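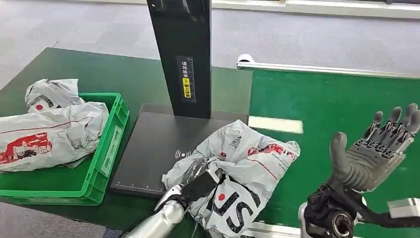
Packing bench tips I would question before you spend money

Most advice on mailing things from home is written by people who want to sell you a bench, a scale and a label printer. I pack in a spare bedroom in February with the heat turned down, and I have opinions.

1. The scale with a ruler on it

I wanted to dislike the flat scanning stations with a post at the back and a ruler printed along the front edge of the base. The ruler is the part I'd keep. You lay the parcel down and read its length right there, and you stop hunting for the tape measure. Whether you need the rest of it is another matter. If you mail 2 parcels a week, a strip of masking tape marked off in inches on the table edge does the same job. Mine has lasted through 312 parcels and I've re-inked it once.

2. A crate for the finished ones

A plastic crate with slotted sides, kept to the left of where you work. Fine. I don't believe the people who say you need one for "in" and one for "out" and a third for "problem." Use one. When mailers start hanging over the rim, take it to the car.

Don't push soft mailers down to make room. They slide back up, and the label gets creased while you're at it.

3. Wrinkled mailers and why your label won't scan

Eldana Weldu sells yarn under the name Wurnano and swears you can stick a label on a crumpled bag and it will be fine. I tried it her way for a month. Three came back to me. Smooth the bag flat with your forearm first, press the air out toward the open end, then seal, then label. The label goes on the flattest side, away from the seam. If the bag has printing all over it, look for the plainest patch.

4. Dark table, white bags

This one I'll give the tip writers. A dark green or black surface makes white plastic easy to see, and the little slips of backing paper too. A cutting mat will do. You don't need the Dorkex bench pad, which is a cutting mat with a logo.

5. Mailer size

Buy one size up from what you think. Everyone says to buy the exact fit to save on postage, and for soft goods I have yet to see the saving. What I have seen is a split seam on a sweater. Fold the extra under and tape it.

6. Reusing mailers

Yes, but cover every old barcode, including the small one on the back. Black marker shows through more than you'd expect. Use a patch of brown paper tape.

Eyerusalem Shiferaw wrote in to ask about wax-coated paper mailers. I've used one. It got there.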